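Repainting a table top: does anyone really wait the full cure time?

pindby_dan
Posted in Finishes & Paint, 9:40 pm

I rolled a second coat on my dining table in September and the can says 10 days before "normal use." My household's normal use includes soup. Has anybody cheated on this and lived?

kamrul_l
Cheated once. I have a ring on my table in the exact size of a cereal bowl, and I've had years to get fond of it. Wait the 10 days.

Sultana_A
It depends on the paint. Water-based is dry to the touch in an hour, but dry and cured are different animals. I put felt pads under everything and was eating at mine on day four. No marks.

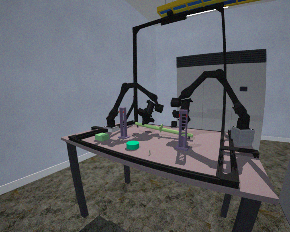 The bigger mistake is going heavy on the second coat because the first one looked patchy. First coats always look patchy. Two thin ones and a light sanding between, 220 grit, and wipe the dust off with a damp rag.

kamrul_l
Day four with felt pads is how you get felt in your paint.

Sultana_A
I have 1,627 posts on this board and not one of them is about felt in my paint.

gayan m
Skip the damp rag, it raises the grain on bare spots. Tack cloth. And if your house is under 60 degrees at night, add a few days to whatever the can says – the can was written by someone with a heated garage.

Sultana_A
Fine on the tack cloth. I still say the damp rag works if you wring it out.

pindby_dan
Thanks all. I'm on day six and we're eating off our laps. My wife would like it known that she voted to buy a tablecloth.

kamrul_l
Your wife is right. Don't put it on until day 10, though, or it's part of the table.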